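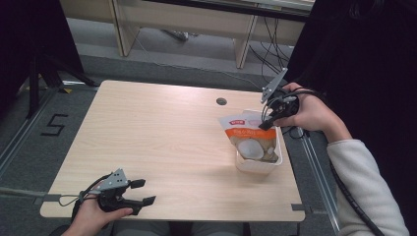 Ralleo Handling Research
Safety and Operations Group
Minutes of the meeting held on Jun 20, 2019, Kos Room

Present: Catarina Leitão (Chair), Refugio Tapia (Operations), representatives of Data Collection, Maintenance and Site Safety
Apologies: Purchasing

1. Minutes of the previous meeting

The minutes were agreed as a correct record, subject to one amendment. Under item 4, "left gripper" should read "right gripper".

2. Matters arising

The replacement first aid cabinet has been fitted. The request for additional storage remains with Purchasing and is carried forward.

3. Incident during hand-held gripper work, Kurero packing task

3.1 Mr Tapia presented the report, which had been circulated in advance. The incident took place at station 5 while an operator was recording pouch and tray handling with a pair of hand-held grippers. The right gripper closed without a command and did not release when the trigger was let go. The operator's index finger was held between the moving finger of the gripper and its housing until a colleague switched off the supply at the desk.

3.2 The operator had bruising to the finger and was seen by the first aider. No time was lost. The Chair asked that the group's thanks be passed to the colleague who cut the power.

3.3 The session log shows that the gripper stayed closed for 20 seconds. Members considered this too long. The operator was seated with both hands in use and could not reach the switch, which is mounted at the rear of the desk.

3.4 Maintenance reported that the fault had been traced to the cable where it enters the back of the gripper. The outer sleeve was sound but one signal wire had broken inside it, and the controller read the loss of signal as a full close command. The unit had completed 1,146 recordings since its last inspection. The inspection sheet does not at present include a bend test of the cable.

3.5 Site Safety asked whether the same fault could occur on the left gripper. Maintenance confirmed that both hands use the same controller and the same cable, and that it could. Both grippers from the station have been withdrawn.

3.6 There was discussion of whether the work should be stopped at all stations. Data Collection pointed out that 57 recordings of the Kurero task were outstanding and that the client expected them before the end of the month. The Chair ruled that the delivery date was not a matter for this group. Work may continue only at stations where the controller has been changed as set out in 3.7.

3.7 The controller settings are to be altered so that loss of signal opens the gripper and removes drive to the motor. Maintenance has tested the change on the bench with the cable unplugged in both the open and closed positions. Mr Tapia asked for the test to be repeated with an intermittent break - the condition found in the failed cable - before any station is returned to use. This was agreed.

3.8 It was noted that a brief unexplained closure had been entered in the station log in March and marked "cleared on restart". It was not reported to Maintenance. The Chair reminded members that any movement without a command is to be reported as a near miss, whether or not it clears.

Actions
Maintenance: repeat the controller test with an intermittent break and circulate the results.
Maintenance: add a bend test of the cable to the inspection sheet.
Mr Tapia: obtain a foot-operated stop for each seated station.
Data Collection: review past station logs for similar entries.

4. Cable routing

Site Safety asked that cables on the floor at the stations be covered or clipped where people walk. Trovance has quoted for low-profile covers suitable for carpet. Mr Tapia will compare the quotation with the cost of moving the supply points, and will report to the next meeting.

5. Training

The induction for new operators will be revised to include release of a trapped hand. Current operators are to be briefed before their next session and are to sign the station record.

6. Any other business

Maintenance asked that withdrawn equipment be left with its red tag in place. One tagged controller had been found back on the shelf with the tag removed.

7. Next meeting

The date will be confirmed by the Chair once the test results have been received.

Minutes approved for circulation: C. Leitão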